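Doblar una manta polar pequeña sobre el escritorio

Despeja el centro de la mesa y deja los libros al fondo. Extiende la manta y alisa los pliegues con la mano.

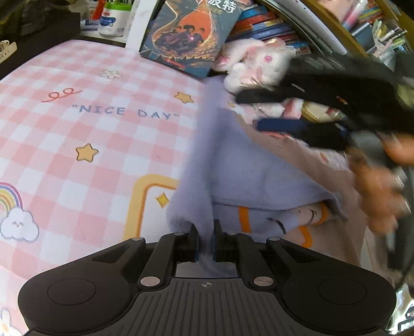
Dóblala a lo largo, luego otra vez - los bordes no tienen que coincidir del todo. Con 5 minutos basta.

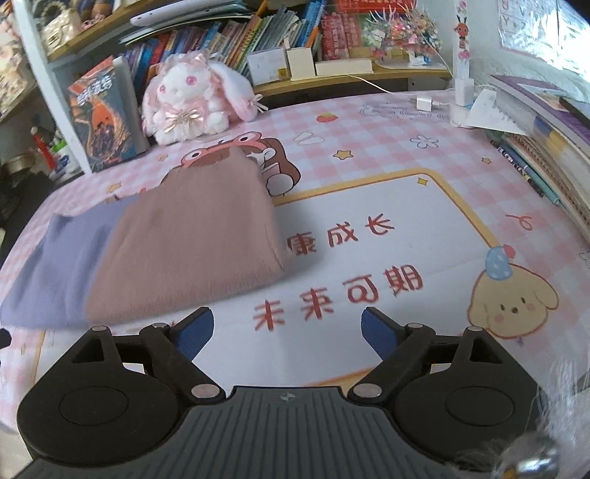
Según un comentario de Mabula, enrollada cabe mejor en un cajón de 30 cm. También vale.

Si queda torcida, ábrela y repite.

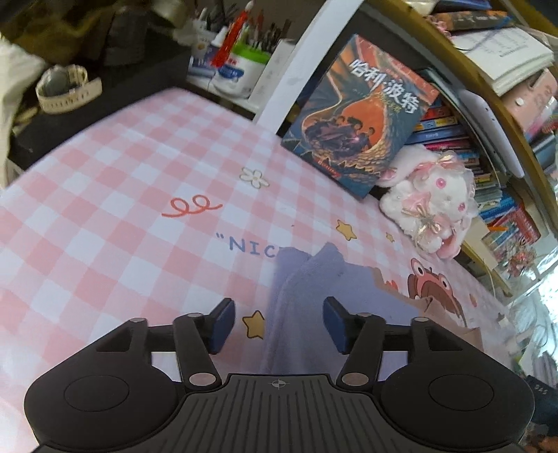 Tela lila sobre el tapete de cuadros rosas.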